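Ticket: hand-held gripper, left finger lagging behind the right on close
Unit: gripper 2, basket station
Opened by: Fenna Michiels
Opened: 11/07/2024
Status: open, waiting on part
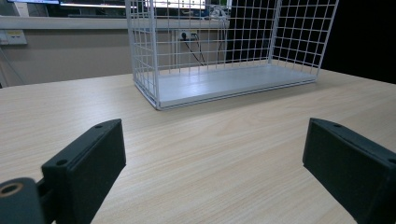

Roel Meijer wrote: before you touch the software, did you check the pivot? If the left finger comes in late but opens fine, I'd look at the hub first. The Manau unit did the same thing in July and we lost a whole morning recalibrating it for nothing.

Fair point, and no, I hadn't! I went straight for the calibration like I always do. So I've started over, notes as I go.

First, what it does. Squeeze the trigger slowly and both fingers start out together, then the left one hangs back for a moment and catches up with a little jump. Squeeze fast and you'd never notice. It matters on the wire basket because you want both fingers landing on the rim at the same time, otherwise the basket gets shoved sideways and the take is no good. Yesterday's log has 200 closes in it and 196 of them passed, so it isn't a disaster, but all the failures were slow ones and all of them were on the left.

Finger screws: both on the left finger were snug. Both on the right, same. I put the driver on them anyway and got nothing.

Swapped the fingers left for right. Lag stayed on the left side, so the fingers are off the hook. Swapped them back (and yes, I marked them first this time).

Calibration: open limit reads fine. Closed limit reads fine. Ran it again out of stubbornness, same numbers.

Pivot: OK Roel, you win. With the trigger link disconnected I can swing the right finger with one fingertip and it just floats. The left one has a sticky spot almost halfway through the travel. Took the pin out, wiped it down, and there was gray grit packed on one side of it. Cleaned the bore with a cotton swab, put in one drop of the Priltik oil, wiped off the extra, pin back in.

After cleaning: much better, still not right. I did 80 slow closes on the bench with no basket and felt the catch on 2 of them. The pin has a shiny worn patch that I can feel with a fingernail, so I think the grit has been chewing on it for a while.

Roel Meijer wrote: swap the pin, don't polish it. I polished one once and it got sloppy. Check the right side too while you've got it open.

Checked the right one, looks good, cleaned and oiled it anyway. New pin is on order through Gudley — the spares drawer had the long ones only, and those are for the old handle. I've set the gripper to fast closes only until the pin shows up, and there's tape on the handle saying so. Please don't peel it off!

To do when the part is here: fit pin, one drop of oil, slow closes again on the bench, then a full run with the basket before I close this ticket.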